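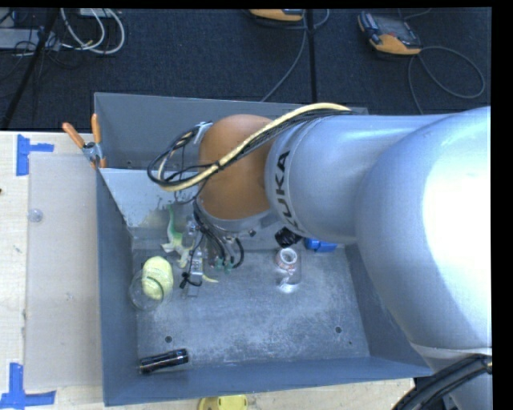

*The bin and the arm in our shared shop. The clamp with the orange handles is on the rim at the upper left.*

**Snagging hoses and shiny bin floor: how would you route and light this?**

**Joyce Bakilana**

Hello all, and thank you in advance, because I know this is going to run long. I have been reading here since November and this is the first time I've worked up the nerve to post.

Five of us share a workshop at the back of an old printing building, and between us we bought a used KUKA arm. We call the project Merna. The idea is simple enough to say out loud: you dump a mixed bunch of household odds and ends into a metal bin, and the arm picks them out one at a time and puts them in a tray. I'm a retired sewing machine mechanic, so I'm comfortable with linkages and tension and things that wear, and much less comfortable with anything that involves a camera or a config file.

We have it picking. On a good evening it will go through the whole bin and only leave the flashlight, which rolls. My trouble is really two troubles, and I hope it's all right to put them in one post.

The first is the cabling. We have a thick cream-colored cable coming off the top of the forearm and down across the wrist, and a bundle of thin black ones that goes the same way and makes a wide loop out to the side. Then there are the black hoses and wires that drop from the flange down to the gripper. When the arm works in the middle of the bin, everything is lovely. When it goes for something close to a wall and the wrist has to turn a good way around, the loop gets dragged along the rim. Twice now it has caught. The first time it pulled a hose out of its fitting, and the second time Carter hit the stop before anything let go. I've tried making the loop smaller, and then it goes tight when the wrist turns the other way. I've tried making it bigger, and then it catches sooner. I feel like I'm hemming a pair of pants on somebody who won't stand still.

The second trouble is seeing. The bin floor is bare metal and it has gotten very scratched up, with cloudy patches all over. Our camera software (we use a free thing called Fleteo) does fine on the toy lizard, or dinosaur, depending which of us you ask. It does fine on anything bright blue. It does badly on the clear plastic things. There's a round clear container that it either ignores or tries to grab half an inch to the side, and a clear package that it sees as a highlight on the floor. We ran 300 picks over a couple of weeks and I wrote down every miss in a notebook. There were 37 misses, and most of them were clear plastic.

So my questions are these. Where would you anchor the cables so the loop stays out of trouble in both directions? And is there a way to fix the floor that doesn't involve buying a new bin? I'd like to keep this one if I can. It's sturdy and it's the right height for the table.

Also, and this is a small one, we're holding the rim with a spring clamp. Normand says it's plenty. I say it makes me nervous. Please settle it kindly, he reads this site.

With thanks,
Joyce

---

**Yvette Marchand**

Hi Joyce, and welcome! Don't apologize for the length — I'd much sooner read a long question with the misses written down than a short one where I have to pull everything out of somebody with pliers.

Let me start with the cables, which I've fought with myself for years on a smaller arm in my garage.

The thing that took me far too long to understand is that there are two separate jobs here. One is getting the cables along the forearm, where they hardly need to move at all. The other is getting them past the wrist, where they need to twist and bend constantly. People (me, for a whole winter) try to do both with one generous loop, and that loop ends up doing exactly what yours does. From your picture there's a small silver bracket at the wrist, with the dark cables passing close to it. I can't tell from here whether they're fastened to it or just going by. If they're just going by, that's the first thing I would look into, assuming the bracket is meant for that and is good and solid.

What I'd try, in order:

1. Power everything down, lock it out, and take the whole bundle off the wrist. Start fresh. I know it's a pain.
2. Fasten the bundle firmly on the forearm, as close to the wrist as you can get without the clamp being in the way of the joint.
3. Fasten it again on the gripper side, just past the flange, so the hoses below that point never feel any pull at all. Your fitting came off because the hose was carrying the load. It should never carry any.
4. Now turn the wrist slowly by hand control to one end of the range you use, then the other, and set the slack between those two points so it's just comfortable at the worst position. Write down which position that was. You'll want it again.
5. If the slack still swings out over the rim, hold it up and back toward the forearm with an elastic tether or a light spring return. A sewing machine mechanic will make a nicer one than I ever did.

Please pay attention to the words "the range you use" in step 4. My arm could spin its last joint nearly all the way around twice, and I had routed for all of it, and I used maybe a third. Once I set limits in the software, I needed so much less cable that half of my problem simply left the building. Have a look at how your picks are planned. If Fleteo is anything like what I run, it'll choose a grasp that turns the wrist the long way when the short way would do just as well, and there's usually some setting that lets you tell it to prefer the short way. Set the limit on the robot side too, though, and don't trust the planner alone with it.

I'd also keep the cream cable and the thin black bundle as two runs past the joint if you possibly can. Thick and thin cables don't bend alike, and when they're strapped together the thick one wins every argument. Mine broke a conductor inside the jacket, where I couldn't see it, and I lost a month to a gripper that worked fine until the wrist was at one particular angle.

About the clamp: I'm sorry, Normand, but I'm with Joyce. A spring clamp is a lovely thing for holding something while the glue dries. If the gripper ever pushes sideways on a wall, I wouldn't want a spring deciding what happens next. Screw a wooden cleat to the table on each side of the bin, four altogether, snug enough that it can't walk, and keep the clamp if you're fond of it.

I'll leave the floor to somebody who knows cameras better than I do. Do come back and tell us how it goes, will you? I'm invested now.

---

**Tyson Carrier**

just line the bin with black felt. done. we did it on ours and clear stuff showed up way better

---

**Carter Robichaud**

I'm one of the five, so take this as a report from the same shop, though Joyce and I haven't compared notes on all of it.

Tyson, thank you, we did try felt, for one evening while Joyce was away visiting her sister. It helped with the glare and I'd give it that. Our gripper catches fabric, though. It came up with a fold of felt between the fingers and the little lizard riding along on top, and I spent the rest of the night picking fuzz out of the fittings. If you go that way I'd glue it down flat over its whole surface, right into the corners, and I still don't think it would last long with metal fingers poking at it.

What I've had better luck with is a matte rubber mat, the thin kind sold for lining tool drawers. I cut a piece and laid it over half of the floor as a test, then ran the clear container back and forth between the two halves. On the mat it was found nearly every time. On the bare metal it was the usual story. I took the piece out again afterward since it had started to creep, and it needs double-sided tape all the way around before I'd leave it in.

The lighting matters as much as the floor does, I think. Our lamp was a single bright one, and you can see on the arm what that kind of reflection looks like: a big white patch across the housing. A clear package does the same thing in miniature, and the camera believes the patch. I bounced the lamp off a sheet of white foam board and the patches got softer right away. Two dimmer lamps from opposite sides, both bounced, would be better still, and I have a second one at home I'll bring in.

One more thing, for anybody reading along with the same setup. If you change the floor or the light, throw out your old background capture and take a new one with the bin cleared out. I forgot, and for an hour the software was convinced the mat was an object. It wanted very badly to pick it up.

Joyce, I'm going to redo the wrist the way Yvette says, with your help if you're free after supper. Normand has already gone looking for scrap lumber for the cleats, and he'd like it known that he was never *against* cleats.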